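Curso livre de Coleções Domésticas de Sementes
Apontamentos da aula 4 – Guardar, identificar e voltar a encontrar
Cremilda Prado

Antes de mais, obrigada a quem trouxe sementes na aula passada. O feijão riscado da avó de uma de vocês fez tanto sucesso que quase não chegámos ao capítulo da secagem, e por isso começo com um bocadinho de matéria atrasada. Tenham paciência comigo, que eu depois apanho o fio.

1. Secar devagar

Uma semente acabada de colher traz sempre mais água do que parece. Nas leguminosas, o ideal é deixar a vagem amadurecer na planta até ficar quebradiça, e só depois debulhar. Quando o outono vem chuvoso e isso não é possível, arranca-se a planta inteira e pendura-se de cabeça para baixo num sítio arejado e à sombra. Forno, não! Nem no mínimo, nem com a porta aberta, nem "só um instantinho" – o calor forte mata o embrião, e por fora a semente fica com o mesmo ar saudável de sempre.

O teste mais antigo continua a servir muito bem: um feijão seco parte-se quando leva uma martelada, e um feijão ainda húmido esmaga-se. As sementes pequenas, como a alface ou a salsa, não se prestam a marteladas, coitadinhas, e nesse caso deixam-se mais uns dias em papel, mexendo de vez em quando com a mão.

O tomate e o pepino são outra conversa, por causa daquela película gelatinosa que envolve a semente. Põem-se num copo com um pouco de água, deixam-se fermentar dois ou três dias, lavam-se num passador fino e espalham-se num prato. Não usem papel de cozinha, a não ser que gostem de passar a tarde a descolar sementes uma a uma (eu já passei, e não recomendo).

2. O que se escreve na etiqueta

Uma semente sem nome é um palpite. Peço que escrevam sempre, a lápis, a espécie, o nome por que a variedade é conhecida na vossa terra, o lugar e o ano da colheita. Se alguém vos deu a semente, escrevam também quem foi. A lápis, repito, que a tinta de esferográfica desbota e a caneta de feltro alastra com a humidade.

Quem quiser dar número a cada lote pode seguir o sistema do meu caderno: um número corrido, que nunca se repete, nem mesmo quando o lote se acaba. O lote 309, por exemplo, é uma abóbora-menina que recebi da horta da Quintana. Já não tenho dela nem uma pevide, mas o número continua a ser seu, e a ficha ainda me diz que germinava mal quando a punha na terra em fevereiro.

3. Quanto tempo duram

Depende muito da família. A cebola e o alho-francês perdem força depressa, e convém semeá-los logo no ano seguinte. O feijão, a couve e o tomate aguentam bem mais, desde que estejam secos, frescos e às escuras. Oscilações de temperatura fazem pior do que um armário um nadinha mais quente mas estável, e por isso a prateleira por cima do fogão é um péssimo lugar, por muito jeito que dê.

4. Caixas e divisórias

Frascos de vidro com tampa de rosca para guardar a sério, envelopes de papel para trocar, e uma caixa de compartimentos para separar e comparar. Esta última é um luxo, bem sei, mas dá um gosto enorme trabalhar com ela. Olhem para a disposição dos cubículos na caixa de madeira: os quadrados pequenos, atrás e dos lados, são bons para amostras miúdas, e o espaço grande do meio recebe o lote que se está a escolher. A tampa tem vidro fosco, portanto não a tomem por vitrina, e as sementes soltas não devem lá ficar de um ano para o outro.

Quanto à mesa, prefiro-a clara e lisa. As sementes escuras saltam à vista, e as juntas finas entre painéis só pedem atenção com as mais pequeninas. 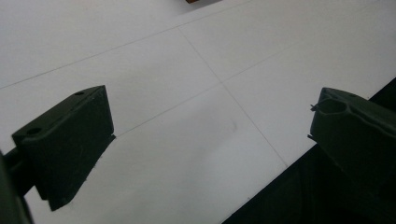
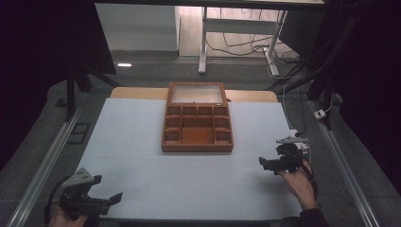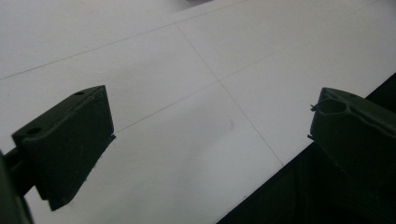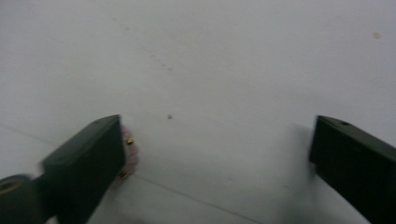 5. Teste de germinação para fazer em casa

Escolham um lote antigo, de preferência um de que desconfiem.

– Humedeçam um pano de algodão e torçam-no bem, para não escorrer.
– Disponham as sementes em filas, sem se tocarem, e enrolem o pano com cuidado.
– Metam o rolo num saco mal fechado e guardem-no num canto morno da casa.
– Espreitem todos os dias e anotem quantas já romperam. Se o pano secar, borrifem.
– Ao fim de 14 dias, façam a conta final e escrevam o resultado na ficha do lote.

Se germinar menos de metade, semeiem mais denso e tratem de renovar o lote nesse mesmo ano. Se não germinar nada, tragam-me a história na mesma, que também se aprende com ela.

Para a próxima aula

Tragam 2 variedades para troca, em envelope e com etiqueta completa. Vamos falar de distâncias entre plantas e de cruzamentos indesejados, com as abóboras à cabeça, que são umas desavergonhadas.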